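Keeping Your Rubber Stamps Clean (and Your Ink Pads Juicy!)

Sunday, September 1, 2013

I spent most of July making cards at the dining room table, and by the end of it my stamps were a disgrace. Black ink in every groove, a bit of glue on one of the ferns, cat hair on the background stamps. So I had a big cleaning weekend, tried a few things I'd been meaning to try, and now I want to tell everybody who owns so much as one stamp what I learned. Get yourself a cup of coffee!

Red rubber, mounted on wood

Keep the wood out of the water. I used to hold mine right under the faucet, and after a year or two the cushion started peeling off the block at the corners. Now I use a folded paper towel on a saucer, dampened enough that it feels like a wrung-out dishcloth. Tap the stamp on it, turn it a quarter, tap again, then tap it off on a dry towel. For everyday dye ink that does the job and it takes no time.

If a corner has already lifted, rubber cement will bring it back. Thin coat on both sides, wait until it goes tacky, press, and leave it under a heavy book overnight.

Clear stamps

These love dish soap! One drop in a bowl of lukewarm water, swish them around, rub gently with your fingertips, rinse, and lay them face up on a lint-free cloth. The stickiness comes right back. I had a little alphabet set from Molidby that wouldn't hang on to the block any more and I was ready to throw it out, and after a soap bath it grabbed like the day I opened it.

Don't dry them in a sunny window. Mine went yellow that way. They still stamp fine, but it's harder to see where you're putting them.

Stubborn ink

Solvent inks (the kind for glass and metal) need the cleaner made for them. Water just slides off. Put a little on a soft toothbrush, go in small circles, then wash with soap afterward so the cleaner doesn't sit on the rubber.

Baby wipes are handy at a class or a crop, but buy the plain ones with no lotion and no alcohol. Lotion leaves a film and your next image comes out blotchy. If that's already happened to you, an art gum eraser rubbed over the face of the stamp takes the film off. This works on brand new stamps too, which often have a slick coating on them from the mold, and I do it to every new one now before it touches ink.

Staining is fine, by the way. A stained stamp is a clean stamp that's been used. I stopped fighting with mine years ago.

Ink pads

Store dye pads upside down if the lid is tight. The ink creeps toward the surface and you get a nice rich first impression. Pigment pads are thick and don't care which way up they are.

When a pad starts giving you pale prints, re-ink it before you give up on it. Run the bottle along in a zigzag, then work it in with the back of an old plastic spoon, pressing and dragging. Give it ten minutes with the lid on. Go easy! I flooded my favorite green the first time and had to blot it on newspaper all evening.

Stavros Moschos from my Thursday stamping group keeps his on a spice rack turned on its side, with a swatch of each color glued to the end so he can read them from his chair. I copied him that same week and I haven't bought a duplicate color since.

A cheap mister

You don't need a special one for watercolor backgrounds or for spritzing an ink-smooshed craft mat. Any small pump sprayer with a fine mist will do it. Hold it well above the paper and let the mist fall down on it, and you'll get soft blooms where a close squirt would give you puddles. A couple of drops of rubbing alcohol in the water will help it spread.

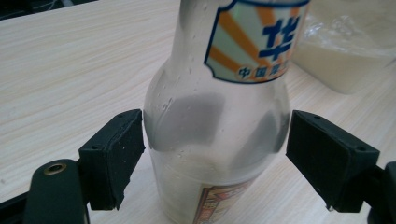

Now for storage, my favorite part. I keep the clear and unmounted stamps in plastic CD cases, one set to a case, with the index sheet slipped in behind so I can see what's missing. I've got 68 cases at the moment, standing up in two old Rollusmont drawers like records in a shop, and I can flip to what I want in seconds. Birds are together, words are together, and Christmas has the back row to itself.

The wood ones live flat, rubber side down, on shallow trays. Don't stack them more than two deep. The weight leaves dents in the rubber, and fine-line stamps show it first. If your trays are slippery, a piece of shelf liner will hold everything still when you pull the drawer out.

Heat is the other thing. My sister left a box of hers in the trunk of the car over a long weekend and the clear ones had curled up like potato chips. Warm water relaxed almost all of them, and we flattened them between two sheets of acetate under the phone book, but one snowflake never recovered.

A few odds and ends:

An old mouse pad under your paper gives much better prints from big, solid stamps.

Rub a dryer sheet over cardstock before heat embossing and the powder won't cling where it shouldn't.

Acrylic blocks with cloudy ink stains come up beautifully with window cleaner and a microfiber cloth.

Stamp your new sets once on a plain index card and file the cards in a recipe box. Great for planning a card on the couch!

Comments (3)

Nenia: The eraser trick fixed my big rose stamp, thank you! I'd been blaming the ink.

Min: Does the soap bath work for the foam-backed cling kind?

Reply: Yes, Min, but only wash the front. Keep the foam dry and wipe the cling side with a barely damp cloth.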